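Ticket 1515 – Demo phones, wrong insert showing after delivery
Status: waiting for customer
Opened by: Gwion Wynne, Seter shop, Driltotstead
Handled by: Elin Gape, Usireck display support

Problem as reported

Gwion writes on Thursday morning that the box of dummy phones for the Seter counter has arrived, but the faces do not agree with the order sheet. The sheet from Sayce says "dark face, no circle" for the whole row. He asks if he must send everything back before the October window change, and if the old table stands can be used again.

First answer (Elin)

Hello Gwion, thank you for the clear message. Please do not send anything back yet. The face on these pieces is a printed insert, so a wrong color is normally a wrong insert and the body is good. Can you tell me what is written at the bottom border of each phone, and if the box label has the ending 6 or 7?

Reply from Gwion, 11:40

Label ending is 7. I looked at all of them and they have the same name at the bottom. One has a scratch on the back but I think it will not be seen on the stand. The stands from last year are a bit tight, I had to push.

Notes

Ending 7 is the blue set. Ending 6 is the dark set. So the warehouse has packed correctly for 7, and the mistake is in the order sheet or in how it was typed at Sayce. I have asked them to send me their copy.

About the tight stands: please do not push from the top corner. The insert can lift there and after this it never lies flat again. Hold the phone by the long sides, put the lower end in first, then lean it back.

How to check which set you have

1. Take one phone out of its sleeve and hold it at a slant against the light, over a table and not over the stone floor.

2. Compare with the blue set. It has a light border, a bright blue face with a turquoise circle in the lower half, and "Galaxy S25" in dark letters on the white part under the circle.

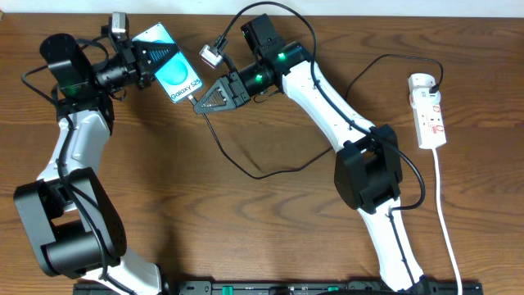
3. If your phone looks the same, write "blue" on the return form and keep the phones in the shop. If the face is dark, write "dark" and add the label ending.

4. Put the sleeve back on until the window is ready. The faces collect fingerprints very quickly.

Update, 15:20

Gwion confirms blue for all pieces. Sayce found the error, line 1000 in their sheet was copied from the spring order. Dark inserts can be sent without new bodies. I need to know if Seter wants to change them or keep blue – the window poster is also blue, so maybe it is not a problem.

Open points
Decision about color (Gwion)
Replacement for the scratched piece, only if wanted
Corrected sheet from Sayce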